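Ticket 1802: Shared laundry room, dryer 3 stops before the end of the cycle
Status: Reopened
Equipment: Tusura vented dryer, coin board by Pritance
Site: Bognár building, basement level
Priority: Normal (was Low)

Original report

Dryer 3 quits partway through a normal cycle. The drum stops, the display goes back to the price, and the clothes come out damp. Paying again gets a few more minutes and then the same thing. Dryers 1, 2 and 4 are fine. Residents have stopped using it and there is a line for the others most evenings.

First response from Clullik support

Thank you for contacting us. Early shutdown is usually caused by overloading or a full lint screen. Please clean the screen, run a half load and confirm. We will mark this as resolved if we do not hear from you.

Site reply

The screen was clean before we wrote to you. We cleaned it again anyway. Half load of towels, normal heat, stopped early. I would like to know what "usually" is based on, given that the same four residents use all four dryers and only one of them quits. 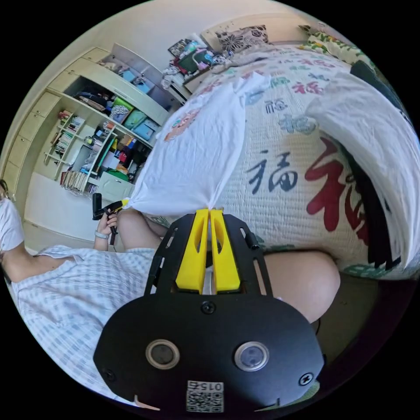 We also tried it with two T-shirts and a pillowcase. Nobody could call that an overload. It ran longer than it did with the towels, then shut off with the drum still warm. The load was dry that time, so I suppose someone could count it as a success. I don't. The timer had plenty left on it.

Second response from Clullik support

Small loads can confuse the moisture sensor. Please wipe the sensor bars with a soft cloth and white vinegar, then select Timed Dry, which bypasses the sensor.

Site reply

So a half load is too big and a small load is too small. Fine. Bars wiped, Timed Dry selected, drum empty. It shut down after the same sort of interval. If Timed Dry bypasses the sensor, then the sensor isn't what is stopping it, and I'd ask that we drop it from the list.

Things checked so far, with results:

Lint screen: clean, no tears.
Lint housing under the screen: vacuumed, a fair amount came out, no change.
Door switch: taped the door tight, no change.
Outlet: swapped with dryer 4. Dryer 3 still fails on 4's outlet. Dryer 4 runs fine on 3's.
Coin board: error log shows 96 entries, all the same code, 438. The Pritance manual lists that code as "cycle ended by host," which tells me the board was told to stop and did.
Vent hose behind the machine: not checked at this point. Support never asked, and I didn't think of it either.

Third response from Clullik support

Code 438 indicates a coin board fault. We recommend a replacement board at a cost of 320 plus labor. Please confirm so that we can schedule.

Site reply

Not confirmed. Please read the manual page again. The board is reporting a stop that came from the dryer. Replacing the part that reports the problem seems like an expensive way to stop hearing about it. The last time we were sold a board was in December, for dryer 1, and that one turned out to be a loose plug.

Before anyone orders anything I want the airflow measured and the high-limit thermostat tested.

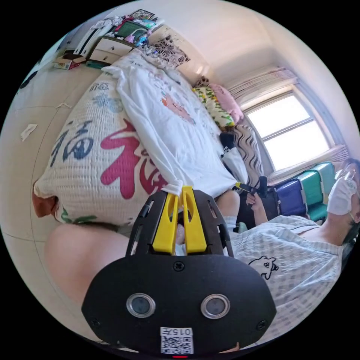 Posted by: Building Manager, Bognár
Role on this ticket: Site contact
8 August 2021

Pulled dryer 3 out from the wall this morning. The vent hose was folded flat where it meets the wall duct. The machine had been sitting closer to the wall than the other three, probably since the floor was redone. Straightened the hose, cut off the extra length, put on a new clamp and pushed the machine back with a proper gap.

Ran a full load of towels on high. It finished. Ran a second one right after, with no time to cool down, and that finished too.

I am not closing this yet. Two good loads on a Sunday don't prove much, and a thermostat that has been tripping that often may be worn. If it starts cutting out again with a clear vent, that will be the next part to test, and I will expect someone to bring a meter.

Requests to Clullik:

1. Cancel the quote for the coin board.
2. Add the vent hose to your first-response checklist, ahead of the vinegar.
3. Tell us whether the visit fee on the open invoice still stands. No one has visited.

Ticket status changed by site contact: Reopened to Monitoring
Quote status: Cancellation requested, awaiting vendor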